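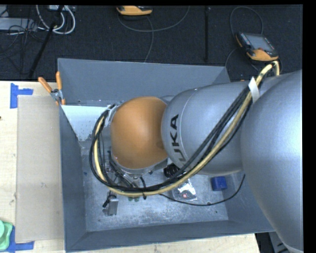 Posted by the product lead, Mixed Bin Picking, Plestia
October 29, 2021

Plestia Mixed Bin Cell

For returns rooms, kitting benches and spare parts counters where everything lands in one bin and somebody has to dig it out. Arm works over the bin, reaches in, takes one item, moves on to the next. Odd shapes, bags, small hard parts, all in together.

Arm: KUKA. Hose and cables run along the outside of the arm, tied together down to the wrist. Outside on purpose – your own tech can get at them with the covers on.

Bin: open top, deep, sloped sides. Use ours or use what you have. Scuffed floors are fine. If the bin walks around on the table, clamp it. A plain spring clamp on the rim does the job, no need to order one from us.

Table: any flat one that doesn't rock. Tape the corners of anything that has to go back to the same spot after cleaning. Sounds low tech. Do it anyway, saves a recalibration.

What changes for the people at the bench

Short version: less reaching, more deciding. The arm does the bending into the bin. Your people do the odd ones, the damaged ones, the ones with no label.

Zidport has had a cell in its returns room since August. Three people on that bench before, three people on it now. Two check and relabel, one looks after the cell and the bin swaps. They rotate every two hours, their idea, and we now tell every new site to try it. First week was rough. Bin swaps were nobody's job on paper so the cell sat waiting, and people went back to hand picking next to it. Write the swaps into the shift sheet before day one.

Calimlim went the other way and put the cell on nights only. Day shift comes in to a sorted rack and a reject tote. They say the tote needs a real person with real time set aside for it, not whoever is free. Agreed.

Things we get asked

Noise – you can talk normally next to it. The compressor is the loud part, put it in another room if you can.

Clear bags – slower. Crinkled plastic throws light all over and the cell will often take a second look before it goes in. Plan for it.

Loose cables and cords – it picks them but they drag other stuff along. Coil and tie them first if you can.

Training – 6 hours per operator, split over two shifts. Teach pendant, stops, clearing a jam, bin swap. No programing needed. Keep the pendant somewhere people can reach it, and hang the cable up.

Guarding – not included, depends on your site. Send a floor plan and we quote it seperately.

Figures from Flimmont, our longest running site

Best single day: 1236 picks
Sent to the reject tote that day: 547, nearly all bags
Service interval: 3000 hours

Yes that reject number is high. Bags again. They pull the bags out by hand upstream now and it's dropped a lot.

Ordering

Lead time changes month to month, ask. Have ready: bin size, heaviest item, power at the bench, and who will run it. That last one gets left blank on most forms. Please fill it in – we call that person first, before the buyer.

Spares (grippers, hose, cable ties, wrist covers) are on the parts page.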